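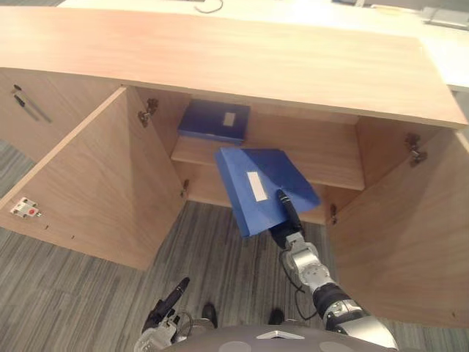 The paperback of Gultari came out in August with 30 pages its first readers never saw. The book follows the collapse of Hekodmont, a mortgage lender that kept charging fees on loans its customers had already paid off. The hardcover ended before the court ruling. The new edition doesn't.
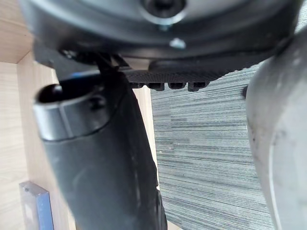

It runs to 330 pages, and some 231 households turn up in it, most of them for a line or two. The best chapters stay in one street in Benítez, where neighbours compared their statements over a fence.

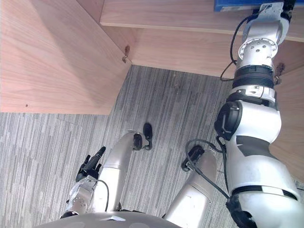
Paperwork takes up most of the middle section. Letters were misfiled, copied and filed again. The author gave each kind of record its own colour, and blue, like the object up at the top wooden shelf, stood for payments received. Those were the ones the lender said it couldn't find.
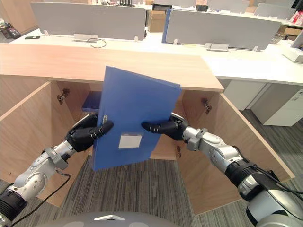

Photo: Supplied

Hamard, the publisher, has left the notes at the back in full. Start with the one on page 301, which lists every fee charged to a single account.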